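Home | Visits | Archive | Contact

Open day at the Barbieri table works, Drunddale

I went over in April, on the 116 bus, and got there just after the doors opened. Fiorella Mazza took our group round. The firm makes kitchen tables and has 6 people on the benches. The finishing room was the part I had come for. They use pale timber for nearly everything and leave the grain plain, without stain.

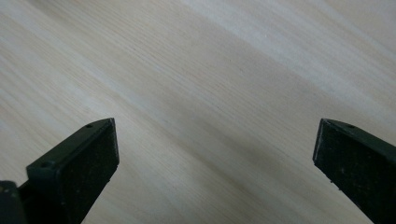
Fiorella said customers ask for darker tops each year and she tries to talk them out of it. A small table starts at 500 and a stool is 195, which was more than I wanted to spend. Tea was in the yard and the biscuits had gone by eleven. Parking is poor, so take the bus if you can.

We use cookies to remember your settings. Accept | Manage

Recent visits
Tadon paper mill
Bremumberg spring fair
Drunddale pottery sheds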